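April, 6.15 in the morning

Meter reading before breakfast: 3,054. The previous reading, taken at the start of the heating season, was 1,647. I have entered both in the ledger and checked the subtraction twice. The boiler is due its service this month and I wanted the figures settled first. 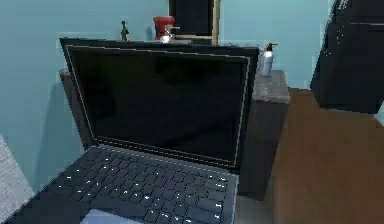
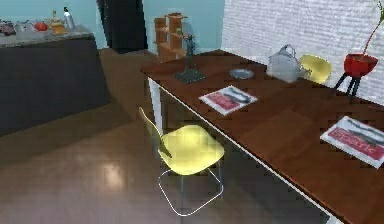
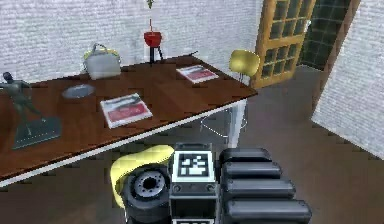
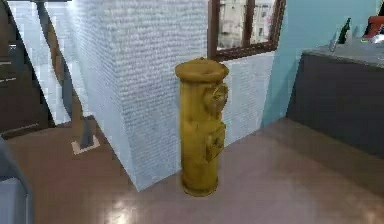

The Hudex controller is still running the winter programme. It brings the pump on at five, long before the house needs it, and holds the flow temperature higher than the weather calls for. I moved the start to six and lowered the curve by one step. The manual advises leaving any change for 2 days before judging it, as the walls release heat slowly and the first evening is misleading. I shall follow the manual.

Bled the upstairs radiators in order, nearest the boiler first. The one on the landing gave a long hiss and then a little grey water. The others gave water at once. System pressure dropped slightly and I topped it up through the filling loop, then closed both valves and wiped the joints so that any weep would show.

The Dirker valve in the back bedroom is stuck again — pin down, no movement. Light oil and 15 minutes of patience freed it last year. This time it moved a little and stopped. A replacement head will do nothing if the pin itself is worn, so the body must come out, and that means draining the circuit. Put off until the service.

Walked to Greenwood after lunch for fibre washers. They had the half-inch size only. Ordered the rest.

Evening. Read the Hulis pamphlet on balancing small systems. The method is sound but slow: open every lockshield, run the boiler until steady, then close each in turn until the drop across the radiator is even. I would need a second clip thermometer. The one I own reads high against the kitchen glass, and I do not trust it on the return pipe.

Pressure at ten o'clock unchanged. Joints dry. Back bedroom still cold, door kept shut.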